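双腕アームの受け渡しで、透明な物だけ掴み損ねる

Hedvig Strand
投稿:8月 閲覧 2,000

共有工房の一角で、卓上型の双腕セルを組んでいます。6軸のアームを2本、アルミフレームの手前側レールに固定し、左右の手首に小型カメラを1台ずつ付けました。課題は、片方のグリッパで持った小物を空中でもう片方に渡すことです。

木片や布では問題なく動きます。ところが透明または半透明の樹脂小物になると、受け取り側の指先が物の手前で閉じるか、通り過ぎてから閉じます。手首カメラの映像では輪郭が背景の柄に溶けてしまい、物体検出の信頼度も安定しません。

現在の構成は次のとおりです。
・制御PCはRivitgateの中古機、アームとはUSB接続
・指先は黒の樹脂製、先細り形状
・動作は教示データから学習した方策。教示は300回分
・受け渡し位置はテーブル中央の上方
・囲いの三面に青地の花柄パネル、天板は緑系の大理石柄

試したのは露光の固定、照明の増設、学習率の変更です。照明を足すと樹脂の表面に反射が出て、かえって悪くなりました。深度カメラは手元に1台ありますが、透明物では値が抜けるので外しています。

知りたいのは、(1)背景を無地に替えるべきか、(2)教示の取り直しで済むのか、(3)力覚なしで受け取りの成否を判定できるか、です。ハードの追加はできれば避けたいと考えています。

Ronaldo Meireles
評価 3

背景を無地の黒にしてください。柄物は論外です。透明物は黒背景で縁が光るので検出できます。うちではそれで直りました。

Aiman Siregar
ベストアンサーに選ばれています

同じ寸法に近いセルをKedsideの工房で使っています。順に書きます。

(1)背景について
原因の切り分けとして一度無地にするのは有効ですが、恒久対策としては勧めません。無地で教示した方策は、背景が変わった時点で再現性が落ちます。柄付きのまま運用する予定なら、柄付きで教示を取るべきです。黒背景で縁が見えるかどうかは照明の方向に依存します。正面から当てている限り、パネルを替えても効果は限定的です。光源を囲いの上後方に移し、拡散板を挟んでください。

(2)教示について
300回という数より内訳を見てください。木片と布が大半であれば、方策は透明物の見え方をほとんど学んでいません。こちらでは全体を900回まで増やし、増やした分をすべて透明・半透明の小物に充てました。そのとき守った条件を挙げます。

・持ち側の把持位置を毎回ずらす。上端だけでなく側面も掴む
・受け取り側は物の手前で一度静止し、その後に寄せる
・指先の開き量を物の幅より十分大きく取る
・輪状の物は輪の面の向きを変えて取る
・紐状の物は揺れが収まってから受け取りに入る

二番目の静止が最も効きました。手首カメラの画像のぶれがなくなり、指先と物の相対位置が学習しやすくなるためと考えています。

(3)成否の判定について
力覚がなくても、グリッパのサーボが位置と電流を返すなら足ります。閉じ指令の後、指の最終位置が全閉より手前で止まり、かつ電流が空打ち時より高ければ把持と見なします。ただし薄い樹脂では位置の差が小さく、全閉との区別がつきません。その場合は指先の内側に薄いゴムを貼り、電流の立ち上がりで見ます。閾値は物ごとに取り直してください。

もう一点、左右の座標合わせを確認してください。各アームが単体で正しくても、台座間の距離が設計値とずれていれば、空中の受け渡しでは誤差がそのまま出ます。木片は幅があるので吸収され、薄物で初めて表面化します。両方の指先を中央で突き合わせ、高さと前後のずれを測るのが早いです。台座の締結は測る前に増し締めを。

うちのセルで透明・半透明の小物を扱っているところを2枚載せます。指先と物の位置関係の参考にしてください。
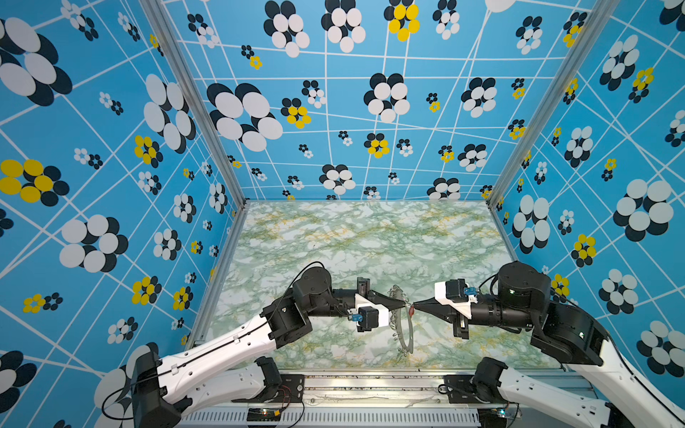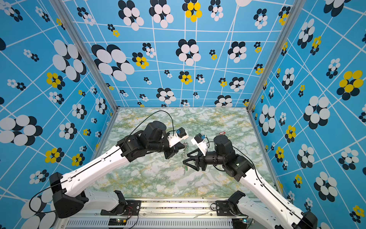

テーブル上方で左右のグリッパを向かい合わせた状態。1枚目は透明な輪、2枚目は半透明の緑のビーズ状ストランド。

Edileuza Andrade
評価なし

Aimanさんの(3)に補足です。サーボの電流値は温度で動きます。起動直後に取った閾値を長時間の運転にそのまま使うと誤判定が増えるので、空打ちの基準値は一定間隔で更新したほうがよいです。

ケーブルも見てください。手首カメラの線の余長が足りないと、腕を伸ばした姿勢でコネクタ側が引かれ、カメラの角度が変わることがあります。検出の信頼度が姿勢によって変わるなら、学習より先にそちらを疑います。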